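I said in February that I would never play another indoor soccer tournament, so naturally I spent all of Sunday, 10th March, at the Ashby fieldhouse with shin guards on.

Chelsea Kettle talked me into it. She runs our Sunday team, the Stivden Strollers, and she had only six people signed up when she called. Six! For a day with four games in it! I told her I'd come and stand near the goal and she could call that whatever position she liked.

We opened against Vitstead, who are all 17 or look it. They scored twice before I'd finished tying my left shoe. Emil Fankhauser got one back for us off the side boards (he says he meant it, and I've decided to let him have it), then Şükran Kaplan hit one so hard from midfield that their keeper just sort of stepped aside. It ended 4-2 to them, and I was pretty pleased with that.
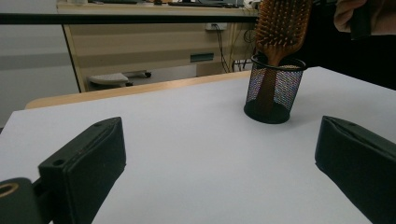
White tabletop, black grippers.

Game two was the good one. Dosmont had beaten us every single time we'd played them, and they've got Angus Tapsell, who is built like a refrigerator and somehow faster than me. Chelsea put me on him for the whole second half. I don't know what she was thinking. I stuck to him like gum, got knocked over a lot, and he still scored, but Agathe Marty made three saves in the last couple of minutes that I'll be talking about until summer. We won 3-2!

Then we lost the other two, one of them badly, and went home without a medal.

My knees sound like cereal today and I've got a bruise shaped like Ohio. Chelsea has already texted about the spring league. Games start at 11, the field is real grass, and there are subs this time, so she says. I told her I'd think about it, then went and ordered new socks.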